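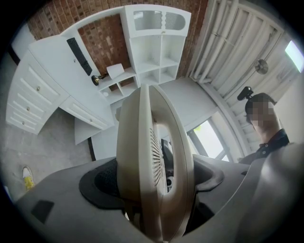

How long should I let a sourdough starter go between feedings if I only bake on weekends?
Keep it in the fridge and feed it once a week, then take it out the night before you bake and feed it again.

Posted by marlina_s, 23 Apr 2018
That's what the booklet that came with my Zoubi crock says, anyway. Mine has been slow lately. It used to double in 4 hours and now it barely moves by bedtime. Same flour, same jar. What are the rest of you doing?

fasilg
What's your ratio? If you're keeping a lot of old starter and adding a spoonful of flour, it's going to be hungry all the time. I keep 2 spoonfuls and add 100 grams each of flour and water.

marlina_s
Equal parts by weight, all three. I throw the rest out or make crackers.

CCruickshank
I don't agree with the once a week advice. A starter straight from the fridge needs two feedings on the counter before it's any good for bread, sometimes more. One feeding the night before gave me bricks all last winter. I now take mine out two days ahead.

fasilg
Mine does fine on one. Kitchen is warm though, and I use part rye.

CCruickshank
Rye makes a big difference. So you're not really comparing the same thing.

fasilg
Fair enough. Marlina, try swapping a quarter of the flour for whole rye and see what it does.

liya.a
How cold is your fridge? Mine was set too low and the starter went gray on top with a layer of liquid. I poured that off, fed it twice a day on the counter and it came back by the end of the week. Didn't need new flour or anything.

marlina_s
No idea, I'll put a thermometer in. There is liquid on top but it's clear. I've been stirring it in.

YeshiT
Stirring it in is fine, it just tastes more sour. I'd pour it off if it's more than a thin layer — your starter gets runny otherwise and then it looks like it isn't rising when it's only too loose to hold the bubbles.

CCruickshank
Agree with Yeshi on that one. Try it thicker before you buy rye.

marlina_s
OK, thicker first, then rye. Fridge is at 36 so I've moved the jar up to the door shelf.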